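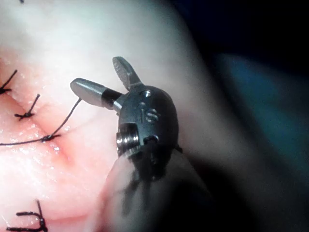
Five black sutures, thread from the jaw down to the knot at the wound edge.

Hurnbridge Skills Forum > Suturing and closure > Spacing and tail length on simple interrupted

stitchline_40
Posts: 1117

Question on layout for short straight incisions on the Zarix pad. Our handout gives one rule: distance between stitches equals bite depth, edge to edge, doubled. I set the first stitch from the left end and work right. By the time I reach the far end the remaining gap is either too wide for one stitch or too narrow for two.

I have tried marking the spacing with a skin pen. The ink lifts when the surface is wiped and leaves a shadow that reads as a scratch under a bright lamp. What are others doing? Thread is 3-0 black braided.

Second question is tail length. I was taught to cut short on practice work. The Tautahi course notes say leave enough to grasp for removal.

drybench
Posts: 60

Start at the center. First stitch bisects the incision, second and third bisect the halves, then fill. The error is divided over the whole length and does not pile up at the far end. It also shows an uneven cut early: if the edges do not meet at the center with light tension, one side is longer and you can correct for it there.

For tails, keep them long enough to hold with forceps and shorter than the distance to the next knot. If a tail reaches the next stitch it will get caught in a throw sooner or later.

mpk_theatre

Disagree on starting at the center. It is correct for a long or curved wound. On a short straight cut it adds thread management. Every stitch after the first has tails lying on both sides, and the working strand has to be laid clear of them each time. End to end is faster and the spacing can be judged by eye against the previous stitch.

The needle hold matters more. I see people grip at the swage, then correct with the wrist. Hold it one half to two thirds of the way back from the point, perpendicular to the jaws, and enter the skin at a right angle. If the entry is oblique the bite will be shallow on the near side and the edges will roll in.
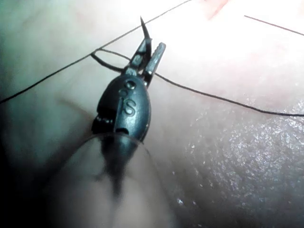
Needle point showing above the jaws, loose black thread on the surface.

With the point up like this, the thing to watch is the loose thread. Know which strand is the tail and which is attached to the needle before you rotate anything.

stitchline_40

Agreed on the grip. My bites are even. The spacing is the problem, and it shows at the right end every time.

Shuzhen Ren
Moderator

Both methods are in use on our courses and neither is wrong. I would separate two matters that are being mixed here. Spacing is decided before the needle goes in. Tension is decided at the first throw. A learner who over-tightens shortens the wound a little with each stitch, so planned spacing no longer fits by the last one. Look at the surface between the stitches. If it puckers, the tension is too high and the spacing will drift whichever end you started from.

Use a surgeon's knot for the first throw on this pad. A single throw slips on the Zarix surface when the edges are under load.

Regarding the passing of the needle between two instruments: one receives, one holds, and the receiving jaws are open before they arrive. Approach from the side of the curve. Taking it by the point blunts it.
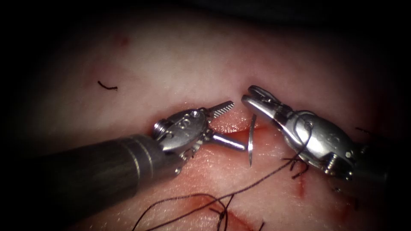
Re: Knot position and the trailing strand

drybench

Splitting this off from the spacing question. Knots go to one side of the incision, the same side for the whole row. A knot sitting on the cut line holds the edges apart and hides the apposition you are trying to check. After the last throw, pull both ends across to the chosen side, then cut.

mpk_theatre

Fine in principle. On a pad the knot often settles back toward the line after cutting, particularly with braided thread. I would not mark a row down for it if the edges are closed.

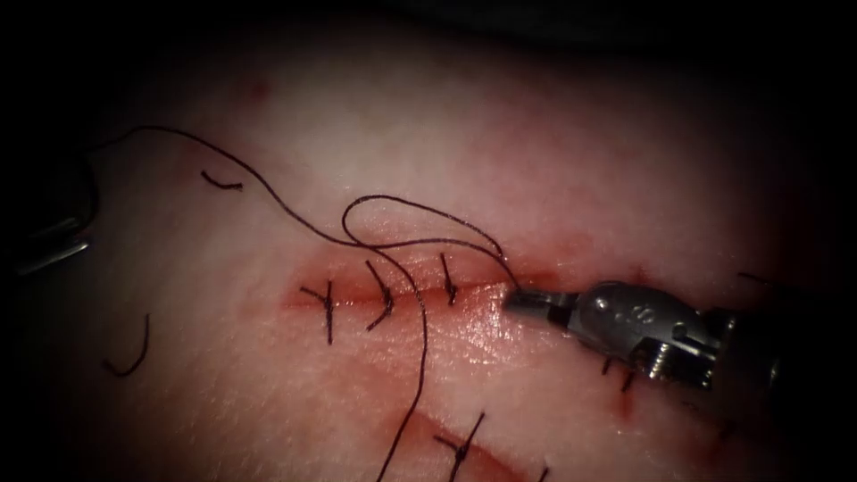

Apposition is what I would mark, and I agree with mpk_theatre that knot position comes second. Spacing comes after that. In a row of three placed from the left with even intervals, the check is whether the red edges are drawn close at each stitch, and here they are. The left knot sits just above the cut and its tails splay in two directions, one up and one straight down past the wound line. I would trim the lower one. The long strand lying over the upper left of the pad should be moved well clear before the next throw, or it will find the tails.
Shuzhen Ren, Moderator

stitchline_40

I cut a new line and tried center first, then left to right on another with lighter tension. Center first gave even gaps but took longer, as predicted. Lighter tension fixed most of the drift on the second. I will stay with left to right and use the surgeon's knot.

Is anyone getting the stated 2000 needle passes from a Zarix pad? Mine is tearing at the entry points well short of that.

drybench

No. The Drokow pad lasts longer but the surface is stiffer and the edges do not evert. Rotate the pad and keep new cuts away from old ones.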